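Mugs, Plates and a Lot of Patience

I'd been promised tea, and I should have known better than to expect it from a robot.

The Etia project meets after lectures at Hevside, up a flight of stairs that smells of toast, and it belongs to the second-year robotics students. There are six of them on the team this year. They've set themselves a job that most of us do half asleep: getting the washing-up out of the sink and into a rack in a drawer below the worktop. That's the whole thing. No chess, no backflips, just crockery!

My first evening there I got it all wrong. I walked in full of big questions about the future of work, and what they wanted to talk about was mugs. Mugs, I now know, are a nightmare. A plate is flat and more or less the same all the way round, but a mug has a handle sticking out of it, and you've got to decide early on whether you're going to hold the handle or ignore it. The team argued over this for most of the autumn (there's a shared document, it's very long, and somebody has drawn a skull on page one). In the end the ignorers won. Grab it by the body, keep it upright, and worry about where the handle's pointing when you get down to the wires.

They keep score on a sheet of squared paper. A run is 30 goes with the same bit of crockery, and when I first visited the best they'd had with a mug was 22. By my third visit it had crept up to 23, and you'd have thought they'd won the cup. I cheered too. I'd only come to take notes, but it gets you like that.

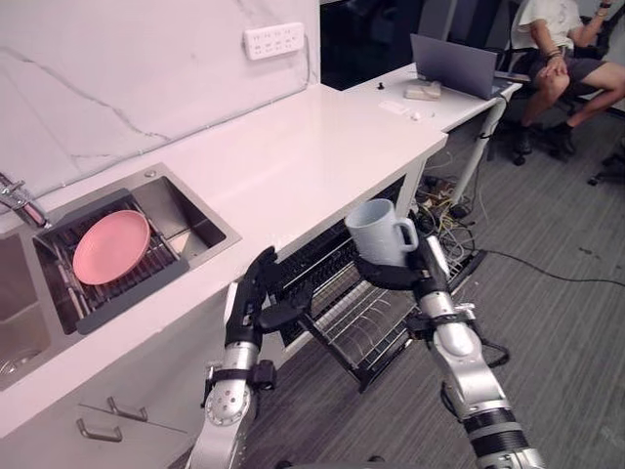
Mug duty at Hevside, with the rack drawer pulled out and a pink plate still in the sink.

What I hadn't expected was how slow it all is. You set things up, you watch an arm think about it, you write something down, you set things up again. I've been fishing trips with more action. But there's a lovely rhythm to it once you settle in, and people chat about everything, exams and bus routes and whose turn it is to buy biscuits, then all go silent at the same moment when the fingers start to close. I found I was holding my breath over a mug. I have never once done that at home.

The rules come from the Bhuiyan Cup, a small student contest that a handful of colleges enter each August. You get a kitchen, a pile of crockery you haven't seen before and a time limit, and you lose points for anything chipped. Last summer Hevside went out in the first round after a business with a gravy boat, which I was told about by three different people in three different ways. This year they've been raiding charity shops for the oddest shapes they can find. My own contribution was an egg cup shaped like a hen, and it has gone straight on the banned list until spring.

Money's tight, as it always is with these things. Skindeo, a small firm down the road, pays for the spares, and the crockery comes out of everyone's pockets. Nobody seems to mind much.

I did get my tea in the end, made by a student with a kettle, a bit before nine in the evening. We drank it standing up and watched one more run.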